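Home Explore Notifications Messages Lists Bookmarks More

Thread

OK a few of you asked what happened with the sourdough bakery I was going to open with my cousin, and the answer is I'm not opening a bakery, I'm learning to tune pianos. Long thread. Get a drink.

So back in August my great-aunt moved into a smaller place and the family had to decide who got her piano. It's an old upright, walnut, weighs more than my car I think, and exactly zero people wanted it. I said I'd take it if somebody else handled the stairs.

The stairs were handled (thank you to my brother-in-law and his three very large friends, I still owe you ribs) and then I sat down to play the one song I know and it sounded like a saloon underwater.

Called a tuner. His name is Cyril Cheetham and he has been doing this for longer than I've been alive. He came over, played one octave, made a face, played another octave, and asked if he could take the front off. I didn't know the front came off!!

If you have never seen the inside of an upright, go find one. It's all these little felt hammers lined up like teeth, and behind them a harp the size of a door. I stood there with my mouth open while he poked around with a flashlight.

He said it was nearly a half step flat across the board and that he wouldn't bring it up in one go. You do a rough pass first, the whole thing, fast and ugly, and then you go back over it. He called it a pitch raise. I asked if I could watch and he said most people leave the room because it's annoying to listen to.

It IS annoying to listen to. It's one note over and over and over for a whole afternoon. I loved it so much I forgot to eat lunch.

Here's the thing that got me. Most of the notes on a piano aren't one string. In the middle and up top it's three strings per note, and they all have to agree with each other. When they don't, you get this wobble, like wah wah wah wah, and as you turn the pin the wobble slows down, wah... wah...... wah.......... and then it just stops and the note opens up. I got goosebumps. On a Tuesday. In sweatpants.

Cyril let me do one. ONE. I put the lever on the pin and pulled like I was changing a tire and he grabbed my wrist so fast. The amount you move it is basically nothing. You sort of think about moving it.

Anyway I asked him how a person learns this and he laughed, and then he saw I meant it, and he gave me the name of a guy named Arlo Ferreira who teaches a night class out in Wullgate. Eight people, folding chairs, a bunch of beat-up practice pianos with names written on masking tape. Mine is called Linda.

Class is four months long and I'm about halfway. Things I have learned so far: I don't hear as well as I thought I did. My left shoulder is weaker than my right. You should not eat a granola bar over an open piano.

Somebody in the replies asked about the money so here you go. A student tuning lever that doesn't suck, plus mutes, plus a tuning fork, plus the felt strip thing, came to 379 dollars. Arlo has a list. He told us flat out not to buy the bargain kit, and two people bought the bargain kit, and the tip rounded off on one of them in week two.

My lever is a used Vindel with a rosewood-looking handle and somebody else's initials scratched in the end. R.M., if you're out there, I'm taking good care of it.

And a decent secondhand upright, if you want one to wreck at home, can be free. FREE. People are begging you to take them. The moving is what gets you. I was quoted 3000 to bring a grand across two counties and I said sir I could go on vacation.

People also keep asking why I don't just use an app. We do use an app, some! Arlo isn't a snob about it. But he makes us set the middle of the piano by ear first, off the one fork, and only then check it on the screen. My first time I was so proud and then the screen looked like a seismograph.

The trick (so far, for me) is to quit listening to the note and listen above it. There's this thin whistly layer way up high, and that's where the wobble lives. Took me weeks to hear it, and now I can't stop hearing it. The fridge has it. The dentist's office has it. My neighbor's wind chimes are a crime.

Which brings me to home practice, and my apartment. The upright lives in the dining area, which is also the kitchen if we're being real, about four steps from one to the other. I have learned that you cannot tune a piano with the dishwasher on, or the fan, or a faucet dripping. I've also learned that I will do every chore in the house to avoid the top octave. Saturday I was supposed to do two hours on the high treble. Instead the kitchen got cleaned.
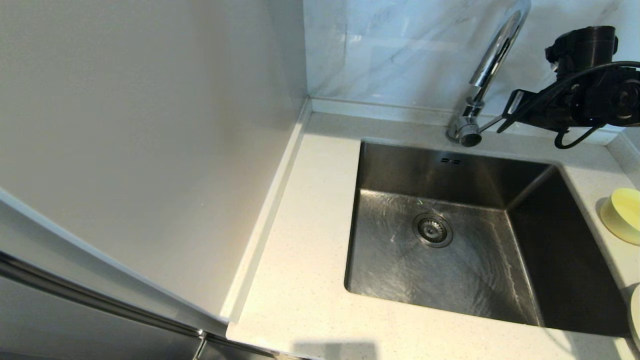

The sink, looking better than my top octave.

Then I did finally sit down and do the treble and it was rough, y'all. The strings up there are so short that if you breathe on the pin you've gone past it. I broke one. It makes a sound like a cartoon and then you sit very still for a minute and check your face.

Texted Arlo a picture of the broken string and he wrote back "congratulations." That was the entire text.

Replacing it was kind of a great evening though. You wind the new coil on the pin by hand and tap it back in and of course the new string goes flat right away, because it stretches, so you pull it up and it goes flat, and you pull it up and it goes flat. I've been doing that every morning with my coffee. It's getting more stubborn. So am I.

Last week he took the whole class on a field trip to Kevholm, which is the old concert hall over by the river if you don't know it, to look at the big grand before a show. We had to take our shoes off. I don't know if that was a rule or if one person did it and the rest of us panicked.

The house tuner there had it done in under an hour and he was chatting with us the whole time!! About his dog! He'd hit a note, turn, hit it again, done, and keep going about the dog. I have spent an hour on ONE unison. I'm not exaggerating, ask Linda.

I asked him how many he'd done before it got easy. He said he figured he was okay at some 60 pianos and that he stopped feeling sick before appointments a good while after that. I've done two and a half. The half is Linda, I keep running out of class.

My cousin is fine about the bakery, by the way. She found a better partner who gets up at 3 AM on purpose. They're going to call it Holanda after our grandmother's street and I'm allowed free rolls for life, I have that in writing.

And my great-aunt came over on Sunday for the first time since the piano did. I'd been at it all week trying to get the middle clean for her. She sat down, didn't say anything about it, and played a polka I have never heard in my life, like full speed, with the left hand jumping all over. Eighty-something years old. I didn't know she still could.

She got to the end and said the F was off.

It was! It was the F above middle C. I'd heard it too and hoped she wouldn't. Fixed it while she had pie.

OK that's the update. If you have an old piano and live near me and you're not picky, I need practice and I work for snacks. I'll tell you before I touch anything if the pins look bad, and I'll call Cyril if I get in over my head (he has said I may call him "within reason").

Will post again once I get through the top octave. Or once I've organized the entire linen closet, we'll see which comes first.

One more since it's already in my replies: no, it does not need to be on an inside wall like everybody's grandma said. Arlo says keep it off the heater vent and out of the sun and quit worrying. Mine was next to the vent. I moved it yesterday. By myself. Do not do that, my back is furious.

41 replies 88 reposts 512 likes

Contact Terms Privacy © All rights reserved Back to top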